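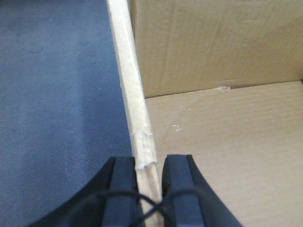 Light tan stick against a dark blue-gray fabric surface.

Petroleum Geology II
Unit 4 Handout: Reservoir Pressure and Drive
Instructor: Marcelino Brito

Reading for this unit is Chapter 6 of the course text, together with the Etberg field summary distributed in January. Students should bring a calculator to the Monday session.

4.1 Normal and abnormal pressure

Fluid in the pores of a buried rock carries the weight of the fluid above it. Where the pores connect to the surface through a continuous column of water, the pressure at any depth is called hydrostatic, or normal. A reservoir with a pressure well above this value is overpressured. Common causes are rapid burial of fine-grained sediment and the generation of gas within a tight seal. Underpressured reservoirs also occur, often in basins that have been uplifted and eroded.

4.2 Drive mechanisms

Oil moves to a well when the pressure at the well is lower than the pressure in the surrounding rock. The energy for this movement may come from gas dissolved in the oil, from a gas cap, or from an adjoining aquifer. Many fields show a combination. Solution gas drive generally gives the lowest recovery, and pressure falls quickly once free gas begins to form in the rock. A strong water drive holds pressure for longer, although the wells produce increasing amounts of water.

4.3 Worked case: the Etberg field

The discovery well reached the Skemon Sandstone at a depth of 2259 meters. Net pay is 66 feet. Initial reservoir pressure was 3801 psi, and the first test produced 295 barrels of oil per day with no measurable water.

Convert the depth to feet and divide the initial pressure by the result. The gradient obtained is 0.513 psi per foot. Compare it with a fresh water gradient of 0.433 psi per foot, and state whether the reservoir should be classed as normally pressured.

4.4 Assignment

Complete the calculation in 4.3, showing units at every step. Then read the production history of the Plirnby pool and identify the most likely drive mechanism. Answers are limited to one page and are due at the start of the next laboratory period.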